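Firnari Institute opens new programme on sleep and recurrent depression

The Firnari Institute for Psychiatric Research has begun a new programme of work on sleep disturbance in adults with recurrent depression. Recruitment opened in January at the institute's outpatient clinics in Zadommont and Grarkudham, and will continue until 431 participants have joined.

Poor sleep has long been treated as a symptom of depression, to be dealt with once mood improves. The programme asks whether changes in sleep timing appear before a relapse, and whether they can be picked up early enough for a clinician to act. Participants will keep a sleep diary, wear a wrist monitor at night and give saliva samples for the measurement of cortisol and melatonin. They will be followed for 20 months.

"Patients often tell us that they knew something was wrong from their nights well before their days," said Elis Rosser, director of the programme. "We have tended to note that down and move on. We would like to find out what it is worth."

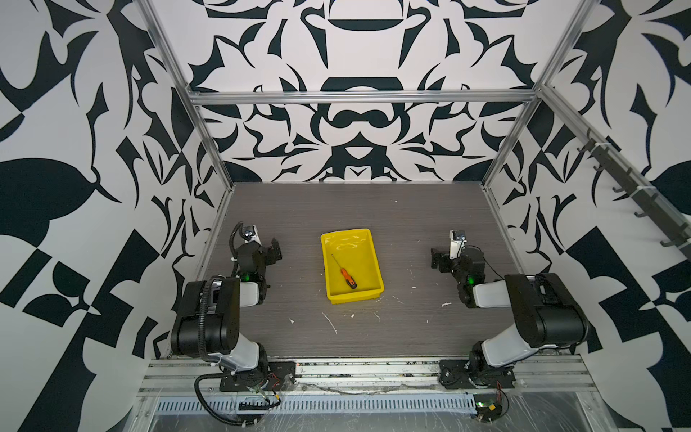 Earlier findings

The programme follows a pilot study at the Zadommont clinic, in which 68 adults completed sleep diaries over one winter. Those who later relapsed had, on average, begun to fall asleep at less regular hours in the weeks beforehand. The pilot was too small to show whether this held across age groups, or whether it was explained by changes in medication – a question the new work has been designed to answer.

Samples will be analysed at the Ngcobo Laboratory, which forms part of the institute. Results will be linked to diary entries under a code, and clinicians treating the participants will not see them while the study is under way.
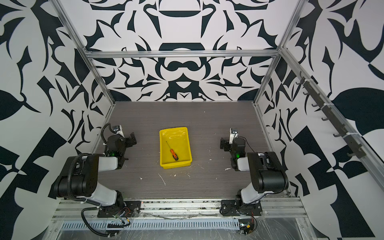
Participants remain under the care of their usual doctor throughout, and nobody will be asked to stop or change treatment in order to take part. Anyone whose diary gives cause for concern will be contacted by a member of the clinical team within 3 working days.

Taking part

Adults who have had at least two episodes of depression and are currently well may ask their doctor for a referral. People who work regular night shifts cannot be included at this stage. Travel costs to either clinic will be repaid.

Media enquiries should be addressed to the press office of the Firnari Institute in Zadommont.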